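Brultilby Learns to Play Quietly

For the first six years, people knew Brultilby for one thing: volume. The brass band from the old dye works, a brick hall built in 1873, played every street party in the district, and you could hear them two bus stops before you arrived.

The new record, Sowah, begins with a single muted trumpet and almost one minute of air.

"I was afraid of it," says Wumpini Bonsu, who writes most of the music. "In a loud song you can hide a weak idea. In this one I had no place to hide it." 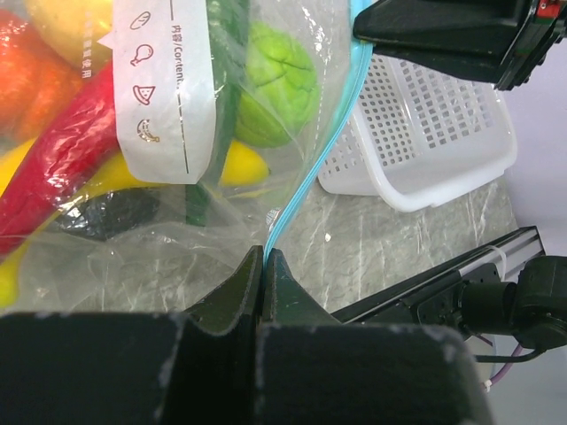
A clear zip-lock bag of toy produce.

The nine players recorded in January, with coats on, because the heating in the hall is older than the drummer. They kept first takes when they could. On the third song, Cuvance, the tuba comes in too early and then waits for the others, and Bonsu decided to leave it so.
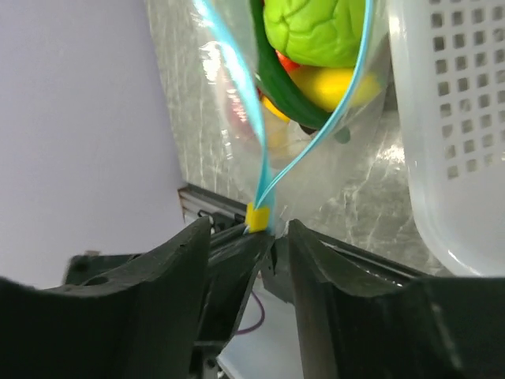

She had brought roughly 80 sketches to the sessions, most of them only a few bars long. Kwabena Ofori, the trombone player, arranged them at his kitchen table and threw away more than he kept. They argued for a week over the ending of the title song - he wanted a choir, she wanted only the snare. The snare won, but the choir came back two songs later.

On stage the change is harder. At Sostis, a club which holds 300 people, the first quiet song was almost lost under the talking at the bar. By the second chorus the front rows had turned around and asked for silence.
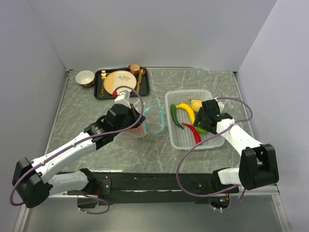

Afia Aryee, writing to us after that show, was not convinced: "I came to dance and I danced for half of the evening. The slow songs are beautiful, but please put them together, and not one after each fast one."

Bonsu has read the letter. The set list for Thursday is not finished yet.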